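Oiling a wooden table top – quick version

Doing this fast between jobs so excuse the shortness. Works for most bare wood tables. Not for varnished ones, strip those first.

You need: hard wax oil, lint free cloths, 120 and 180 paper, a vacuum, gloves. I use Zuvell clear, Pornthip swears by the Vasau one. Either's fine.

Clear the top. Wipe down, let it dry overnight. Sand with the 120, always along the grain, then the 180. Vacuum. Wipe again with a barely damp cloth. Dont skip the second wipe, I did once and had grit in the finish for ever.

Stir the tin, don't shake. Small puddle in the middle, spread it thin. Thinner than that. Work in strips end to end and keep a wet edge going.
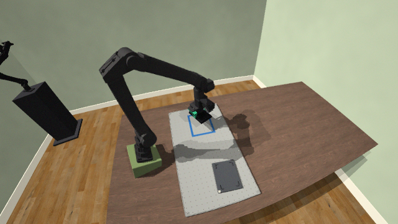
Can I put the second coat on the same day?
Leave it overnight, longer if the room's cold. If it still feels tacky it isn't ready.

Wait 13 minutes after spreading, then buff off everything that's sitting on the surface. Everything. Shiny patches now = sticky patches tommorow.

Second coat same as the first, even less oil. Ends and edges get a bit extra – they drink it.

Oily cloths: lay them flat outside to dry or drop them in a bucket of water. Never scrunched up in a bin, they can catch fire on their own.

Light use after 6 days. No hot mugs till the fortnight's up. Top up every April or whenever water stops beading.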